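伊坦斯（Itance）老楼茶餐室使用人联席会 第二次会议纪要

时间：七月，晚七时十分开始，九时四十分结束，比通知上写的晚了一小时十分
地点：伊坦斯老楼一层茶餐室，靠窗长桌
出席：一层茶餐室当班组、二层卡布雷拉（Cabrera）读书会、三层扎尔纳里（Zarnari）合唱团、顶层两户住户、物业方埃尔科夫（Erkov）公司代表
缺席：地下室陶艺班（事先请假，理由为“窑里有东西”）
记录：二层读书会轮值

一、上次纪要的确认

上次纪要宣读后，合唱团提出一处更正：原文“合唱团表示同意”应为“合唱团没有出声”。读书会认为两者在会议程序上没有区别。合唱团认为，对一个合唱团来说，区别很大。改。

顶层住户询问，上次纪要中“楼道灯两周内修好”一句是否需要更正。埃尔科夫公司代表答复，两周指两个工作周，从配件到货之日起算，配件目前在路上。问在哪条路上，答复是会后去查。此句保留原文，旁边加注。

其余部分无异议，确认通过。

二、茶餐室的公共时段

这是本次会议的主要议题，也是多数人愿意来的原因，因为讨论期间供应茶水。

背景照录如下，供没参加过上次会议的人查阅：茶餐室白天由当班组经营，傍晚六点以后为公共时段，楼内各使用人可以预约。预约表挂在门后，用一根绳子拴着一支笔。笔在五月不见了，绳子还在。自那以后，预约表上的字迹有铅笔、眉笔以及一种没人愿意深究的棕色液体。

当班组通报：上月公共时段的冲突主要集中在六点半到八点。读书会约的是六点半，合唱团约的也是六点半，双方各自持有一张预约表的照片，两张照片都是真的，拍摄时间不同，中间有人擦过。谁擦的，会上没有追究，只是有几位忽然对茶杯很感兴趣。

读书会陈述：读书会本季读的是一部长篇，共749页，进度到第344页，再被打断就要从头梳理人物关系。书里有三个人同名，两个已经死了，还有一个只在别人的信里出现。在隔壁练声的情况下，无法判断说话的是哪一个。

合唱团陈述：茶餐室的吊顶回声好，三层的房间铺了地毯，唱什么都像在被子里唱。合唱团秋季有演出，曲目已定，换不了。合唱团另外指出，读书会上次讨论时的音量，曾经盖过女低声部。

读书会请求把“盖过女低声部”一句记入纪要，认为是表扬。已记。

讨论中提出过下列办法：

1. 单双周轮换。合唱团反对，理由是演出前不能隔周练。
2. 读书会改为默读。提出者为顶层住户，据其本人说是认真的。没有附议。
3. 中间拉一道帘子。埃尔科夫公司表示可以询价。会场对“询价”二字反应平淡，上一次询价的是门口的地垫，至今没有下文。
4. 六点到七点半归读书会，七点半以后归合唱团，中间留十分钟换场，换场时双方不得点评对方。

表决：第四项通过，顶层两户弃权。弃权理由是他们两个时段都听得见。

决定：自八月起执行。预约表由当班组重新画一张，笔由读书会捐一支，绳子沿用。

三、桌布、餐巾与桌面

当班组提出，公共时段结束后桌面的恢复情况“有高有低”。追问之下，改口为“有低”。

具体问题有以下几条。读书会习惯把书直接放在湿桌子上，然后责怪桌子。合唱团喝蜂蜜水，蜂蜜的归宿并不总是水。顶层住户上月借用茶餐室办生日，彩纸至今还能从暖气片后面吹出来，天气一转就有新的。

顶层住户表示歉意，并表示那是很好的彩纸。

当班组的意见是恢复铺餐巾的老规矩。方桌的漆面去年刚重新打磨过，热杯子直接放上去会留白圈，白圈出现之后各方的记忆力都不太好。今后公共时段内，热饮一律带杯碟，茶点下面垫白餐巾，用手把餐巾抹平再放东西，抹平这一步不能省，皱着的餐巾上碟子是会走路的。

合唱团问，餐巾谁洗。会场安静了一会儿。

当班组表示，可以和白天的一起送洗，但每块餐巾送洗前要抖过，不得在里面包瓜子壳、茶叶或者意见。最后一项指的是上月有人在餐巾上用圆珠笔写了对曲目安排的看法，字很工整，洗不掉。

读书会问，能不能改用纸巾。当班组说可以，只要读书会愿意去向楼里年纪最大的那几位茶客解释。读书会撤回问题。

折法也讨论了，用时比公共时段还长。一派主张对折再对折，理由是好收；一派主张三折，理由是好看；合唱团有人主张卷起来，理由没有听清。最后决定收进柜子时一律对折再对折，摆上桌以后爱怎么折怎么折，只要摊得开。

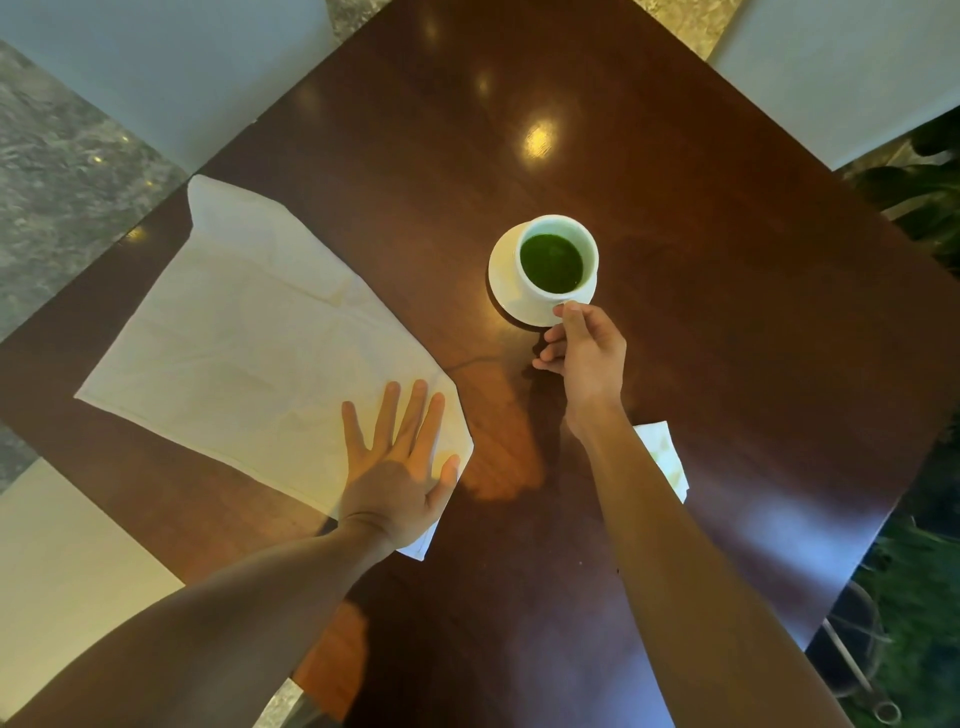

四、埃尔科夫公司维修事项通报

物业方带来一份清单，共11项，其中有两项是同一扇窗。以下只记有内容的。

楼道灯：见第一条加注。

二层窗：关不严。物业方认为是木头受潮，秋天会自己好。读书会指出去年秋天也是这么说的，去年秋天它没有自己好，去年冬天它更不好。物业方同意派人看一看。问“看一看”包不包括修，答复是先看。

二层窗（第二次列出）：同上。

三层地毯：合唱团申请撤掉。物业方说地毯属于隔音措施，当年正是应二层的要求铺的。会场的目光转向读书会。读书会表示那是上一届读书会，读的也不是同一类书。地毯暂不动，合唱团可自行卷起半边，练完铺回去，卷起的半边以靠墙一侧为准。

门厅信箱：三层的钥匙能开二层的信箱，二层的钥匙什么都开不了。物业方承认这一情况，称之为“历史遗留”。决定换锁芯，费用由物业方承担。物业方代表在这里停顿了一下，会场一致理解为同意。

顶层水压：早上七点到八点偏低。顶层住户描述了洗头洗到一半的经历，描述得比较完整，此处从略。物业方建议错峰。顶层住户问，和谁错。全楼只有他们两户在那个时间洗头，而他们两户互不相让。此项由两户自行协商，协商不成的话下次会议也不想听。

院里的自行车：有一辆没有车座，停在雨棚下已过两个冬天。各方均表示不是自己的。物业方拟贴通知，期满清走。陶艺班不在场，可能是陶艺班的，也可能陶艺班拿它当作品。先问过再贴。

五、公共开支

上期结余不多，没有宣读的必要，但还是宣读了。

本期支出两笔需要表决。第一笔，茶餐室公用茶叶和蜂蜜，由各方按人头分摊。合唱团人多，认为按人头不公平；读书会人少但喝得久，认为按人头很公平。当班组拿出了白天记账的本子，说两边喝得其实差不多，顶层两户喝得最多。顶层两户表示，讨论别人的事情时确实容易口渴。按人头通过。

第二笔，秋季开放日的布置，预算上限1,000元，包括海报、灯串和给邻居的致歉信。致歉信的印刷数量提出后引起争论，有人主张每户一封，有人主张只给隔壁楼，还有人主张先看唱得怎么样。决定先印隔壁楼的，底稿留着。

灯串由合唱团采购，须为暖光。上一次买回来的会变色，读书会在一片绿光里讨论了整个第十二章，至今有人对那一章的印象不好。

海报的文字由读书会起草，限三行以内。读书会问三行是指排版后的三行还是文意上的三行。当班组说，就是这种问题，才规定三行。

六、开放日的初步安排

时间定在九月，具体日子待合唱团与演出场地核对之后再通知，各方先不要对外说。顶层住户表示已经说了。

内容暂定：下午茶餐室照常营业，读书会在靠里的位置朗读一段，合唱团在门厅唱两首，陶艺班若窑里的东西出来了就摆一张桌子。顺序上，合唱团希望先唱后读，理由是嗓子。读书会希望先读后唱，理由是听众还没走。折中为同时开始，一个在里一个在外，门关上。门是否关得严，参照二层窗。

茶点由当班组准备，当天提供咖啡、红茶和两种蛋糕。其中一种是柠檬的。另一种在会上讨论了较长时间，候选有核桃、胡萝卜和顶层住户自家的配方。自家的配方会上尝过，各位的评价分别是“扎实”“很扎实”和“有水吗”。定为核桃。

招牌是否写三种文字，没有结论。楼名“伊坦斯”的拼法在门牌、信箱和物业账单上各不相同，要先统一。物业方认为以账单为准。其他各方认为以什么为准都行，只要不以账单为准。

七、其他

1. 楼道内请勿存放谱架。夜里没有灯（见第一条），有人和谱架打过招呼，谱架没有让。

2. 读书会的还书箱不是垃圾桶，虽然外形相近。箱子上已贴字，字下面仍然有香蕉皮。

3. 门厅钢琴调音一事，合唱团联系了调音师，对方听完描述后问这台琴大家想不想留。合唱团请各方考虑，不必急着回答。钢琴上面目前放着三盆植物，长势良好，这也应当算进去。

4. 物业方提醒，垃圾分类的新标签贴在桶盖内侧。问为什么贴在内侧，答复是外侧会掉。问盖子盖着的时候怎么看，答复是打开看。

5. 顶层住户提议以后会议缩短到一小时。全体同意，随后讨论怎样缩短，用时二十分钟。

八、待办

当班组：重画预约表；清点餐巾，缺的报数；给方桌各配一叠杯碟。
读书会：捐笔一支，须能写；起草海报，三行。
合唱团：买灯串，暖光；核对九月的日子；谱架收回三层。
顶层两户：洗头时间；暖气片后面的彩纸，能掏多少掏多少。
埃尔科夫公司：配件在哪条路上；二层窗，先看；信箱锁芯；地垫询价与帘子询价合并办理。
陶艺班：由读书会转告以上与其有关的内容，并代问自行车。

下次会议定在八月，仍在茶餐室，时间七点半以前由读书会主持，七点半以后由合唱团主持，中间十分钟换场。

附记：散会后靠窗长桌上留下雨伞一把、第344页夹着车票的长篇一部。书已由读书会认领，雨伞放在当班组柜台后面，伞柄上缠着胶布，请失主自取。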